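November, Ninh bench notes, afternoon

Went through the new good-practice sheet for the two-arm table with Noémie Pichon, and we talked far longer than we meant to – a pleasant hour, though! Speed stays capped at 50 while anyone is in the room, and the fingers get opened before a wrist is brought near anything fixed.
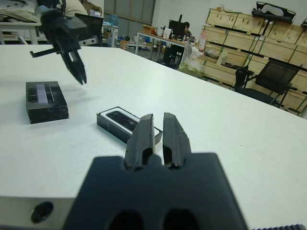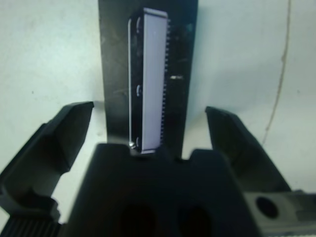 Rules we agreed on
1. Say "moving" out loud before either arm is enabled. Yes, even for a tiny jog.
2. Phone box and the taller black box stay on the white table until the log is signed.
3. Check the cables by eye at the start of every run.

Cadi Bevan wants rule 3 in the Tristutus checklist too. Run 145 still needs her initials.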